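I got the letter on 5th April, a second-class envelope with the Stuvley council crest on it, and I read it standing up in the hall. It said that my complaint about the housing register had been "considered at stage two" and was now closed. It didn't say whether I had been right.

Some background for anyone who hasn't read the earlier posts. Last August a letting agent in Stuvley told my friend Sarita Rawat that a flat on Kaewsai Road had gone. She rang from work to book a viewing and gave her name, and the man said it had been taken that morning. I rang the same office twenty minutes later and gave mine. I was offered a viewing for the next day at half past four. We did it again the following week with a different flat and got the same result. Then we did it with a different agent, Cellton Lettings, and got the same result there, except that the woman at Cellton was much nicer about it.

Sarita wasn't surprised. She has lived here since she was six and has rented four places in the town, and she told me she used to give her flatmate's surname on the phone as a matter of course. She mentioned it the way you might mention which bus you take. I had known her for years and it had never come up.

What I complained about wasn't the agents, at least not to begin with. The council keeps a register of approved private landlords and agents, and it sends people on the waiting list to them. There were 3,767 households on that list when I asked. To be on the register an agent has to sign a fair treatment statement, which is one page long. I wanted to know what happens if somebody signs it and then doesn't do what it says.

The first reply took 8 weeks. It said that allegations about individual agents were a matter for the agents' own complaints procedures. I wrote back asking what the council's procedure was for checking the statement. The second reply said the statement was "a declaration of values". I wrote again, and that became stage two.

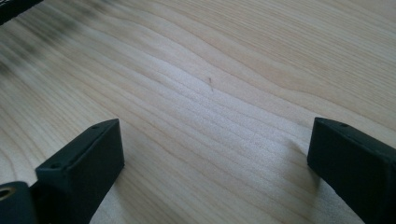
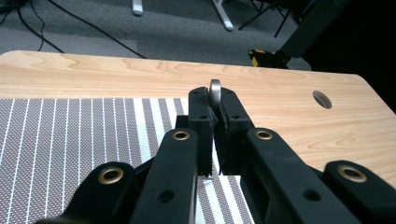
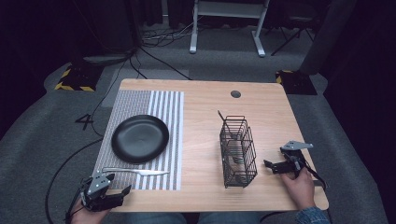 Light wood, three times over, with the place setting in the last one.

In between I went to a meeting at the Staltura Centre, where the tenants' group gets together once a month. I had expected people to be angry and a few of them were, but mostly they were tired and well organised. One woman had a folder with every email in date order. Normunds Lūse, who runs the advice table there, told me that most of the people he sees don't want to make a complaint at all. They want a flat by the end of the month. By the time anyone has looked into what happened, they have moved in somewhere else, usually somewhere worse and further out, and they don't want to go back over it.

He also said something that I have thought about a lot since. When people talk about prejudice in housing they look for the rude landlord, the one who says it out loud. He has met a couple of those. The bigger part of it is in phone calls that aren't returned, and in being asked for a guarantor when the person before you wasn't, and six months' rent up front. Each of these has an ordinary explanation if you look at it alone. You would need to see all the files next to each other to spot the pattern, and the only people who have all the files are the agents.

That is the case for the council doing the checking. It could ask for the figures once a year: who applied, who was offered a viewing, who was asked for extra money. The tenants' group put this in writing and got 600 signatures under it. The answer was that collecting the information would be a burden on small businesses.

I should say that my own part in this is small. I made some phone calls and wrote some letters, and at no point was I going to be without somewhere to live. When I said I was thinking of dropping it, Sarita said that was up to me – and then she asked whether I had kept the dates of the calls. I had. She had kept hers as well.

So the next step is the ombudsman. The form is long, and you have to attach the final letter from the council, so I suppose I should be glad I have got one. Normunds has offered to read it through before I send it. Sarita is making her own complaint about the two agents, separately, and the tenants' group is helping her with that.

If you rented in Stuvley in the last 3 years and something like this happened to you, the advice table would like to hear from you, even if you don't want to take it any further. You don't have to give your name. Dates are useful, and so is the name of the office you rang.

I'll post again when the form has gone in.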